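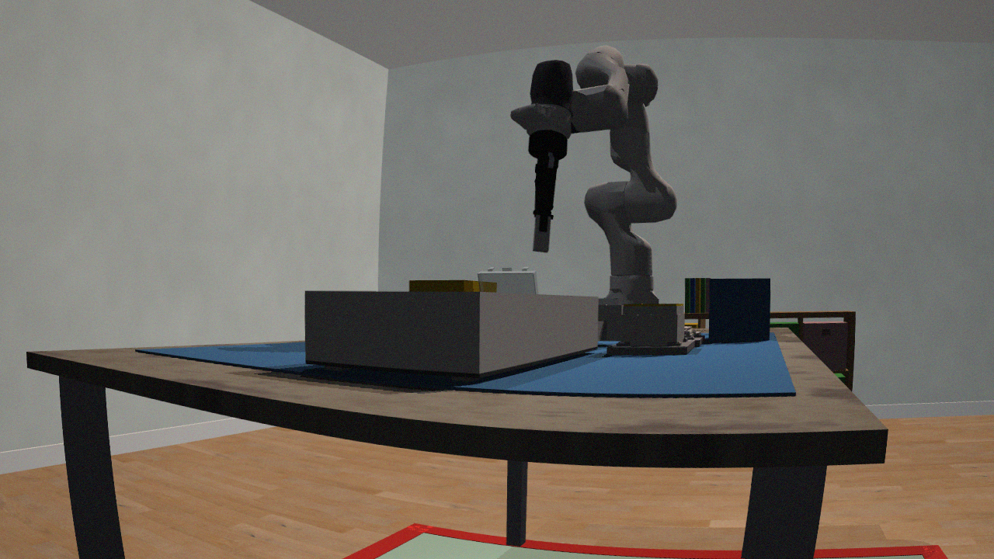

**Figure 3.** Simulated room with a grey robot arm at the far side of a large table.

## 4.2 Returning players and the second login

The returning group is smaller than we wanted. Of the 1215 accounts in the Drirkton sample, 362 had been silent for at least 60 days before the August expansion and then logged in again. Everything in this section is about those 362. New accounts are in 4.3.

First login tells us little. Nearly everyone does the same thing – opens the mail, clears the event rewards, looks at the map, stands in the starting harbour for a bit. The second login is where the group splits. Players who had a guild still active on the server went back to it, mostly the same evening. Players whose guild had folded wandered. Some took the new quest line alone, others joined open groups for the island dungeons and left before the last boss.

We had expected the new zones to pull harder than they did. Interview notes (Buckley's set, see Appendix B) suggest why. Several returners said the new zones felt like they were for people who had never left. Gear from the old cap was no use past the first bridge, and the catch-up vendor in Gonard was hard to find, being on the lower quay behind the stables. One player found it only after a guildmate walked her there. Another never did and assumed it had been removed.

Crafting is a different story. Returners who had a high trade skill before the break kept it, and the expansion left the old recipes worth making. These players had something to sell on day one. They stayed longer in the market districts, talked more in trade chat, and were more likley to be in a guild by the end of the month. We don't claim the crafting caused the staying. It could easily be that sociable players also craft.

Grouping was coded by hand from the chat logs. Two coders (Buckley and Mulligan), both working from the Stetutura scheme with the "raid" and "dungeon" codes merged, as the original split made no sense for a game with eight-player content only. Disagreements were talked through and the code changed or dropped. 38 sessions could not be coded at all – chat switched off, or voice only – and are left out of the grouping results but kept in the login counts.

A note on the Kuo server. It was merged into its neighbour partway through the month, so guild names changed and some characters were renamed on arrival. Mulligan matched these by account where possible. Where there was any doubt we treated the guild as folded, which will push the "wandered" group up a little. Readers who want to redo this with a looser rule can do so from the data file, the merge flag is in the last column.

What players did between sessions is mostly out of reach for us. A few mentioned watching streams of the island bosses before trying them, a few kept up with guild chat on their phones during the break. Those who had kept up with guild chat tended to come back in a group, two or three on the same night. It is a small number of people and we would not lean on it. Still, it fits the pattern from the earlier wave, where the invitation to return came from a friend far more often then from the publisher's emails.

Length of stay after the second login is taken up in 4.4, together with the subscription data.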